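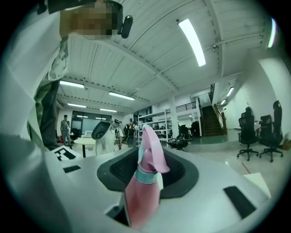 Search articles Go
By Shiela Soriano, August
2 min read

Joly is a dating application for mobile phones, made by the company Andstead. It was founded by Mark Anthony Cabrera and is open only to members. A new person must be invited by two members and then wait for a decision, which is given every Thursday. Each member can see eight profiles in a day. Conversations without an answer are closed after 40 hours. A paid version, Joly Filer, permits 20 profiles and hides the age of the user.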